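Reading a county crash report without a background in it

I asked for the collision report on the August crash at the Plattner Road junction and got nine pages back for a fee I had already forgotten by the time they arrived. Several readers wanted to know how I got from those pages to the drawing in my last post, so I am writing down the method.

The report is split into a narrative and a coded section. The narrative is short. A box truck was eastbound on Plattner, a sedan pulled out from the Stornora side, and the two met in the eastbound lane. The sedan came to rest against the guardrail. Both drivers were taken to the hospital and released. The coded section has far more in it, but you need the code sheet, which the county posts separately and does not mention on the report itself.

The measurements are taken from a reference point, in this case the northeast utility pole at the junction. Each item gets two distances, one along the road and one at a right angle to it. Skid marks get a start and an end. The truck's mark starts 168 feet west of the pole. The posted speed there is 45.
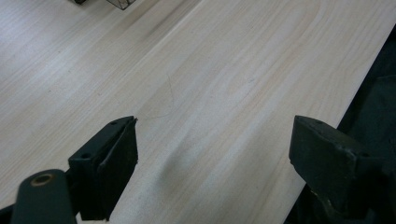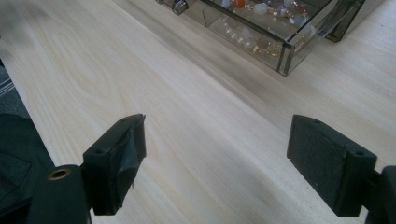 A scale drawing is the easiest way to check whether the listed distances agree with each other. I work at 1 to 298, an odd number that comes from the base map I print and the way my printer shrinks it. I gave up correcting for it years ago and just multiply. The paper gets taped flat on a plain, pale wood surface like the one in both photos, with one long side squared to a straight edge, and every right-angle distance is measured from that side. Light pencil first. If a point lands in a field or on top of a building, either I have read the code wrong or the officer swapped two columns.

In this report two columns were swapped. Item 6, listed as glass and plastic debris, plots well off the pavement as written. Reverse the two numbers and it falls in the eastbound lane, a short way past the end of the truck's skid mark. I wrote to the records office about it. Loukia Deligiannis answered the next morning and said the reversal had been noted and a corrected page would be added. It has not been added yet.

What the drawing does not give you is speed. People keep sending me online calculators where you enter the length of a skid and get miles per hour. They want a friction value, and the report does not contain one. It says "dry asphalt," and dry asphalt covers a wide range depending on age and polish. You also need to know whether all the wheels were braking for the full length. I left speed out of the last post for that reason and I am leaving it out of this one.

Sight distance is more useful, and you can measure it without a report. From the stop line on the Stornora side, the view west is blocked by the Climesska warehouse fence until you roll forward past the line. With the front bumper at the line I could see as far as the second driveway. The county's own table asks for more than that at 45. The fence is set back legally as far as I can tell, so the fix would be moving the line or lowering the limit.

Corrections to the last post: the Jidby Street signal is west of the junction, and I had it east. The sedan was a four-door.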